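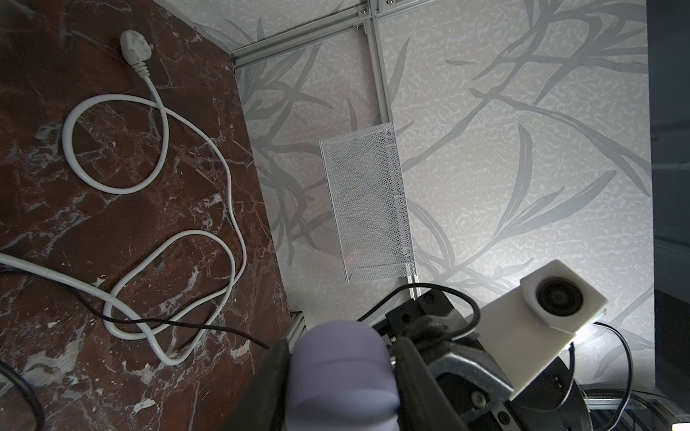
Tivumar

Tivumar is a software package for planning how a robot arm picks up and moves cords, cables, hoses and other long flexible objects. It takes in pictures from a camera mounted at the wrist, works out the path of each cord in view, and sends the arm a short series of motions. It was written by Yolanda Dvorak and Cledwyn Kemeys and is maintained at the Craddock workshop, where it replaced an older tool called Gulta.

Background

Gulta treated a cord as a set of separate straight pieces. It worked on a single cord lying open on a plain surface, but it often lost track at crossings, and it had no way to tell two cords of the same color apart. Dvorak began a rewrite of the tracing code in July and kept only the file format and the arm driver from the older program. Kemeys joined later to write the planner. Recordings made for Gulta can still be opened in Tivumar, although the depth values in them are ignored.

Tracing

The tracing module starts from any part of a cord that it can identify with high confidence, most often a plug or other connector. From there it follows the cord in small steps. At each step it compares direction, thickness and color with what came before and picks the most likely next point. Where a cord crosses itself or another cord, the module keeps several possible paths open and drops the weaker ones as more of the cord is traced. A limit of 28 open paths is set by default.

Thickness matters most where colors match. Two white cords that overlap can usually be separated if one is clearly thicker, while two of the same gauge are often confused. Black cables on a dark surface are a known weak point, and so are veined or patterned backgrounds such as marble, where a pale vein can be taken for a stretch of white cord. A background filter for stone and printed surfaces was added in the second release. It removes most false traces but also shortens some real ones.

Every traced cord is stored as a list of points with an over or under label at each crossing. Parts hidden from view are marked as gaps, and the planner may not choose a grasp point inside a gap.

Planning

The planner works from the traced points and a model of the arm. It scores possible grasp points by how much clear space there is on each side for the fingers, how far the point is from the nearest crossing, and how much cord would move if the point were lifted. For a coil that crosses over itself, it normally picks the upper strand and plans a short lift followed by a sideways move. The arm then stops, a new picture is taken, and tracing starts over. Plans are kept to 2 motions between pictures.

Each plan is checked against fixed obstacles listed in a setup file. These are entered by hand as boxes and planes. The cables that run along the arm itself are not modeled in detail. They are covered by a keep-out zone around the wrist, and the same zone is used to mask the gripper and wrist out of the picture so that the arm's own wiring isn't traced as part of the work.

Control

Motions are carried out by Tovik, a separate control program that reads finger position and motor current 60 times a second. If current rises faster than expected during a lift, Tovik treats the cord as caught, opens the fingers and reports the event to the planner. The grasp point is then barred for the rest of the run.

Testing

The test set contains 2,062 recorded views. Each has a hand-drawn trace to compare with the program's output. Results are listed by surface type and by number of crossings, and a change to the tracing code is accepted only if no surface type gets worse. Planner changes are tested on the arm, with the cords laid out again by hand between runs.

Limitations

Tivumar does not tie or untie knots that have been pulled tight. It assumes that cords are unpowered and that at least one end is free. Flat ribbon cable is traced poorly, and clear tubing is not supported. Camera calibration has to be repeated whenever the wrist mount is removed.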